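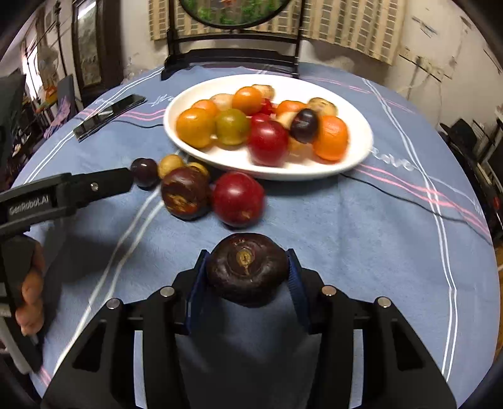
Household and Shop-Floor Chores: What Machines Can and Can't Do Yet

By Malou Thygesen
Updated August

Most of these questions come from people who phone or stop at the Gulthorpe help desk. Some run small shops, and some just want to know when they can stop folding towels. The answers get revised when something changes.

Can I buy a robot that does general housework?

Not one we would recommend for an ordinary home. You can buy machines that do one job well, such as vacuuming a floor or mowing a lawn. A machine that clears the table, wipes it and puts the fruit away is still mostly a matter for labs and test sites.

Why is picking things up so hard?

People adjust their grip without thinking about it. A machine has to work out where an object is, which way it faces, how wide to open and how hard to squeeze. Fruit is a good test. A mangosteen has a thick rind and will put up with a firm hold. A ripe peach won't. An orange rolls if you touch it off center. All three can be in the same bowl, partly covering one another.

Is a two-fingered gripper enough, or does it need a proper hand?

Two fingers will handle more than most people expect. Soft or ribbed pads help a lot, as they give a little and keep round things from slipping out. Two fingers are poor at turning an object once it's held, and at anything like peeling. Hands with five fingers exist, but they cost more and have more parts that wear out.

How does a machine learn a chore?

Usually from people doing it many times. One common method is for a person to work with hand-held grippers that carry a camera, so the record shows the job from the gripper's side. The same chore is then repeated with things moved, swapped or piled differently. Maarten Declercq, who set up our sorting trial, recorded 312 rounds of one simple task before he thought the results were worth testing.

What was the sorting trial?

We tried moving mixed fruit from a table to a tray at the Grandale shop, using a fixed arm we call Ilie. On plain trays with one kind of fruit, it finished 97 of 100 moves. With mixed fruit in a pile it got worse, mainly on small fruit and on dark fruit sitting in shadow. We don't publish a score for the mixed piles, as the setup changed partway through.

Does a patterned tablecloth or poor light matter?

Yes, both can. Printed lines and lettering may be mistaken for the edge of something, and glossy skins throw back highlights that confuse depth readings. Newer systems cope better. If you're planning a test in your own shop, try it on the surface you really use.

How fast are they?

Slower than a person for almost any mixed job. Mylene Javier timed herself against Ilie on one tray. She took 21 seconds and the arm took about four minutes. Speed matters less for work that can run after closing.

Will one replace my shop staff?

We haven't seen that with mixed stock. Where a machine does help is in repeating one movement with one kind of item, such as loading identical boxes. Someone still has to refill it, clear jams and deal with bruised goods.

Is it safe around children and pets?

A floor vacuum, generally yes. An arm strong enough to lift a full pan needs a guard or a speed limit, plus a stop button within reach. Don't leave one running in a room with a small child, whatever the brochure says.

Should I wait or buy now?

Buy now if a single-job machine fits your needs. Wait if you want one machine for everything. For shops, Silviu Dobre can go over the running costs with you, including service visits and spare pads.

Can I see one working?

Yes. The Pavero room is open on Wednesday from 2 p.m. Bring a few items you'd like tried, nothing heavier than a bag of sugar. Please tell Sânziana Pană at the desk beforehand if you're bringing a group.

Contact the help desk | Copyright Gulthorpe | Back to top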